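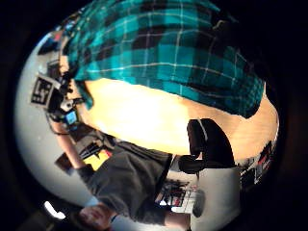

Washing a flannel shirt so it stays soft

I own way too many flannels, and for years I ruined them one after another. Hot wash, hot dryer, and by May they felt like a doormat and the sleeves stopped at my elbows (okay, almost). This is the routine I use now, and my oldest shirt is still going strong!

Before it goes in

Empty the pockets, button the front all the way up, and leave the cuffs undone. Then flip the whole thing inside out. Buttoning first is annoying, I know, but it keeps the front placket from twisting into a rope around everybody else's socks.

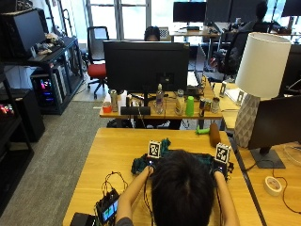 If there's a grubby ring on the collar, rub in a little liquid detergent with your thumb and give it 11 minutes. My kitchen timer got stuck on that number once and I never went back to ten.

The wash

Cold water, gentle cycle, low spin. Keep towels out of the load, they shed fuzz all over brushed cotton and you'll be picking at it till Sunday. I use half the detergent the bottle tells me to. Skip the fabric softener too! It feels nice the first couple of times and then the cloth goes sort of waxy. A small splash of plain white vinegar in the softener drawer does the job, and no, you won't smell like a salad.

New shirts get their first wash alone, especially the dark ones. 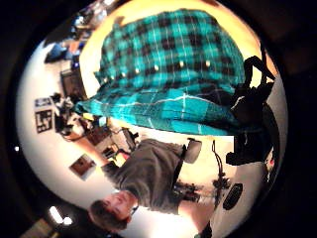
Drying

Take it out as soon as the machine stops and give it a really good snap, holding it by the shoulders. Smooth the collar and the button strip flat with your hands, then put it on a wide hanger somewhere with moving air. If you're in a hurry, ten minutes in the dryer on low is fine, then hang it up for the rest.

Got pills already? Lay the shirt on a table, pull the fabric tight with one hand and go over it slowly with a fabric shaver. Stay away from the seams, I put a hole in a very nice elbow that way.
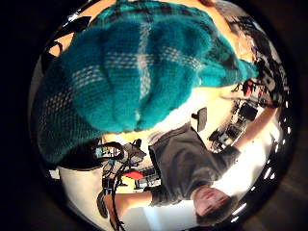
Anayeli Hinojosa
Laundry and Mending Writer

Next up I'm doing wool sweaters, including how to block one that came out too long. If you have a flannel trick I missed, leave it in the comments and I'll try it on the next load.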